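4. Making the bed and folding knitwear on it

This section belongs to the house guide for the Gethin rooms. Please read section 3 (Washing and drying) first if the laundry is not yet done. All steps can be made by one person.

4.1 Before you begin

The bed is the best folding surface in the room, better than the desk, which is too narrow for a sweater with the arms open. For this reason we always make the bed first and fold the clothes after. If you do it in the other order, you must move the clothes two times.

You will need:
The quilt for the season (see 4.2)
One fitted sheet and one flat sheet
The lint brush from the hook behind the door
Cotton storage bags, size Dalla for sweaters, size Stilton for blankets

Caution: Take off rings, watches and bracelets before you handle a patchwork quilt. The decorative stitching at the edges of the strips catches very easily, and one pulled thread can open a long piece of the seam.

4.2 Choosing the quilt

The holiday quilt stays on the bed from the start of winter until April. After this it goes in the Stilton bag and the plain cotton one comes out. Please do not put both quilts on at the same time. It is too heavy, and the lower one becomes creased in a way that the iron does not repair well.

4.3 Laying the quilt

1. Pull the fitted sheet over all corners of the mattress. Check the corner next to the wall, it often slips.

2. Lay the flat sheet and tuck it only at the foot.

3. Put the folded quilt in the middle of the bed and open it towards the foot first, then towards the pillows, then to both sides.

4. Take the quilt at two corners and shift it a little at a time until it hangs the same on the left and the right. Do not drag it from one corner only.

5. Smooth with the flat hand from the middle to the outside. Go along the strips between the squares and not across them. The printed squares and the embroidered squares do not stretch the same, and if you push across, small waves appear.

6. If a wave stays, lift the nearest edge, shake once and put it down again. Do not pull at the embroidery.

Note: When the squares run diagonally, you can not use them to see if the quilt is straight. Use the outer edge.

4.4 Folding a sweater on the bed

Use the lint brush on the sweater before you put it on the quilt, especially with brown or mixed yarn. Dark fluff shows very much on the white squares and is slow to remove.

1. Lay the sweater on the quilt with the front side down. It does not matter if it lies diagonally at first.

2. Put both hands under the sweater when you want to turn it. If you lift it by the cuff or the shoulder, the weight of the wool makes this part longer, and it stays longer.

3. Open the arms to the sides. Turn down any cuff which has folded up, and make the ribs lie in straight lines. The ribs are a good guide for the next steps.

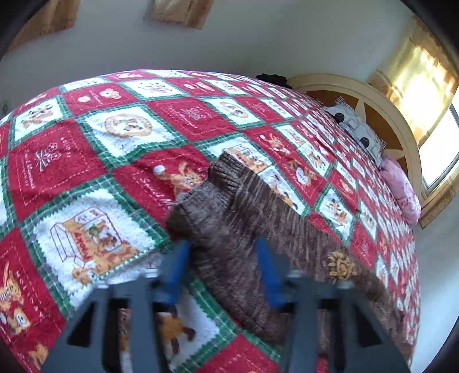

Ognjen Todorova: I fold mine with the front side up until the last step, because then I see the ribs and I know they are straight. With front side down I always finish with one shoulder higher. Maybe the guide can permit both ways?

Both ways are permitted. With the front side up you must turn the sweater over before step 4, so that the motif, if there is one, comes to the outside of the finished fold. Please turn it in one movement with the hands flat under it.

4. Fold one side to the middle of the back, and bring the arm down so it lies along the body. Do the same with the other side. The arms should not cross.

5. Fold the bottom up to the middle, then once more to the neck. For a thick knit, fold only one time. A thick sweater folded too small keeps a hard line across the chest.

6. Turn the parcel over. Check that the crease does not go through a motif. If it does, open the last fold and move it a little higher or lower.

7. Put the sweater in the Dalla bag with the opening of the fold to the back.

Caution: Do not hang heavy knitwear on the Sterkent hangers. They are made for shirts, and the ends will press two points in the shoulders.

4.5 Storing

The shelf over the bed takes 11 folded sweaters if they are of normal thickness. With thick ones please stop at 8, or the pile leans and comes down when you open the door. Heavy pieces go at the bottom and cardigans on top.

Leave some space behind the pile for air. The outside wall is cold in winter and the wool takes moisture from it. A sweater that was worn only one evening does not need washing - let it rest over the chair for a night and then fold it.

Cedar blocks can be used, but not in contact with white fabric. Change them when the smell is gone, or rub them lightly with sandpaper.

4.6 If something goes wrong

The quilt moves down in the night. The flat sheet is probably tucked at the sides also. Tuck it only at the foot.

A thread is pulled from the quilt edge. Do not cut it. Bring it to the back side with a thin needle and tell us, we will fix it at the next wash.

A thread is pulled from a sweater. Stretch the knit gently in both directions near the place. Often the thread goes back by itself. If not, use the needle the same way as for the quilt.

Wool fluff stays on the white squares. Use the brush first, dry. A damp cloth only spreads it. If there is still fluff, press a strip of wide tape on it very lightly, and keep away from the embroidery.

The folded sweater has one arm longer. Look if it was hung or lifted by this arm. It must be washed and dried flat to come back, see section 3.

Section last changed: January 9, 2022. Steps 2 and 3 in 4.4 are new, and the size of the sweater bag was corrected.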